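Category: Home & Interiors > Course Texts > Surface Pattern
Reading time: 14 min

Surface Pattern for Small Interiors
Eyvindur Skov
Eyvindsson, revised December 2020

Chapter 2
Two Patterns in One Small Space

The last chapter dealt with a single pattern used alone, on one wall or on a blind. Most real interiors have more than one. A kitchen may have a striped blind and a speckled worktop. A child's bedroom may have stars on the ceiling paper and animals on the bedding. In a large room the patterns can be kept well apart. In a booth, an alcove or a built-in work corner they meet along an edge, and the eye takes in both together.

Three words are used throughout the chapter. The motif is the thing drawn: a leaf, a bird, a spot. The repeat is the distance before the same piece of the design comes round again. The ground is the colour behind the motifs. When a client says that a paper is "too busy" they may mean any of these, and it is worth finding out which before you order another sample.

The main case in this chapter is a small enclosure with butterfly paper on a pink ground. Its work surface has a pattern too, with flowers, leaves and birds drawn in black line on a pale ground. Both designs take their subject from nature, and the surface has a few small butterflies of its own. One of them is strongly coloured and the other has hardly any colour at all.
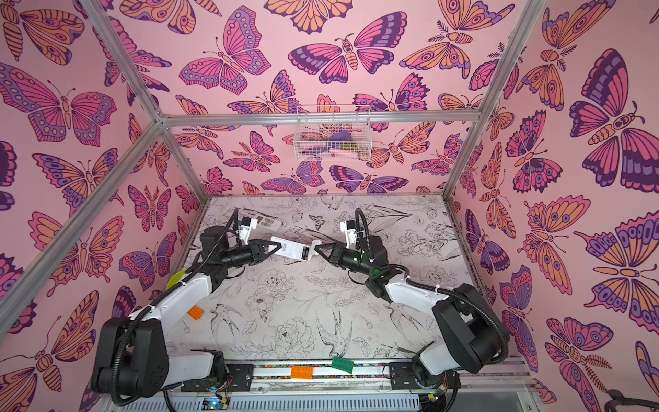
Can a patterned paper be used on every wall of a small space?
It can, provided you have looked at a large sample in the space itself, by daylight and by the light that will be used in the evening. A small cutting shows the colour of the ground but may miss the largest motif altogether.

2.1 Scale

Students often begin with the rule that small rooms need small patterns. The rule is easy to remember and is still given in many shop leaflets. A very small motif can look like texture from a short distance, which may suit a hallway. A large motif stays readable, and it gives a plain box of a space something to look at. The cost is in the cutting. With a long repeat, more paper is lost at the top and bottom of each drop, and a narrow wall may show only part of a motif.

Before cutting, decide where the largest motif should fall. The middle of the back wall is the usual choice, as that is where people look first. Hang that drop, then work outwards to the corners. Some motifs will be broken at a corner whatever you do – choose the corner that is seen least.

2.2 Colour and line

A coloured print and a line drawing can sit side by side more easily than two coloured prints. The butterfly paper has dark outlines around its shapes, and the drawing on the tabletop is black. The dark line is common to both, and it holds the two together even though the subjects and the sizes differ. 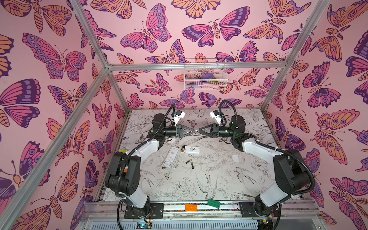

Fig. 2.2 Butterflies and moths in magenta, lavender, deep purple and peach-orange, with a line-drawn print on the tabletop.

Try the following with any two samples. Lay them edge to edge on a floor and step back 2 metres. Note which one you see first. Then cover half of that one with white card and look again. If the second sample now seems stronger, the two are close in weight and may compete once they are up. Keep your notes with the samples, as you will need them for the exercise on borders.

The Wolell sample book, supplied with the course, has 2,000 cuttings sorted by ground colour. Farneck papers are at the back and are sorted by motif.

2.3 Fittings on a patterned wall

Shelves, hooks and baskets cover part of the pattern and add shapes of their own. A solid cupboard hides whatever is behind it, so a favourite motif should not be placed there. Open wire lets the print show through and around it. White wire also has a clear outline against a mid-toned or dark print.

Remember that the contents of an open basket are on view. They become part of the colour scheme, planned or otherwise. Purple against a pink ground that already has purple in it will look settled. A small item in olive or brown will show as an accent.

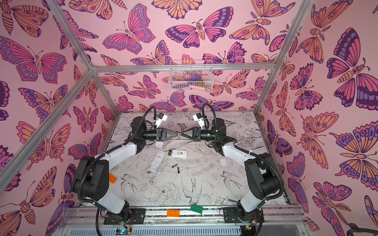
Fig. 2.3 White wire mesh basket on the back wall, just below the crossbar.

Mark the height of a fitting in pencil on the lining paper and again on the finished wall. Screw through the paper only when the paste has fully dried. In the next section we measure up a three-sided alcove and work out the number of drops, first for a plain paper and then for a paper with a long repeat.

Related reading
Reading a wallpaper label
Straight match and drop match
Nidance studio notes: choosing a ground colour
Lining paper: when to use it
Wire, cane and mesh storage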